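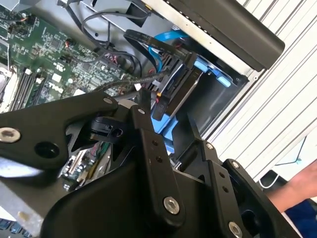 The Last Inch of the Job

Every few months a company announces that its robot can take a computer apart. Then you go and watch, and you spend a long Thursday looking at one connector.

The workshop belongs to Osagie, a refurbishing firm that takes in retired office desktops, pulls the drives, wipes or shreds them and sells what is left. The engineers are from Sultidau, which makes the control software. Their pitch is simple enough: 3049 machines are stacked up waiting, the work is dull, and people quit. Why not hand it over?

I can think of a few reasons. A desktop case is a bad place for a hand of any kind. The drive sits in a plastic carrier, the carrier sits in a metal bay, and in front of it all hang cables that never fall the same way twice. A person shoves them aside with a knuckle and doesn't remember doing it. For a machine, each loop of cable is a fresh problem, and a camera sitting close to the fingers can lose sight of half the case behind them.

Sultidau says its system has practiced on 400 cases. Ask how many of those it finished alone and the talk moves to "assisted runs," a phrase that covers everything from a nudge to a person doing the job. The firm's own sheet lists 111 runs with no help at all. It doesn't say how long they took. A decent bench worker at Osagie has the drive out in under 4 minutes, phone call included.

Then there is the plug itself. A SATA data connector is a small piece of plastic, often with a metal clip you have to squeeze before it will let go. Pull without squeezing and you may take part of the drive's socket with it, and then the drive can't be resold. Fingertips feel the clip give. Most grippers feel very little, and guess.

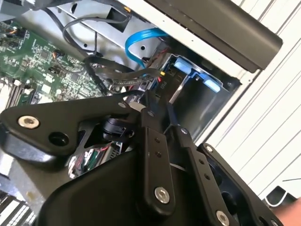 What the bench costs

Droltadus, a rival, dodges the cables by cutting them. That's fine for scrap and useless for resale. Osagie tried it in August and went back to screwdrivers.

I asked for a price per drive, with the engineer's hours included. Sultidau promised to send one. As of this writing I'm still waiting, and Osagie is still hiring for the bench.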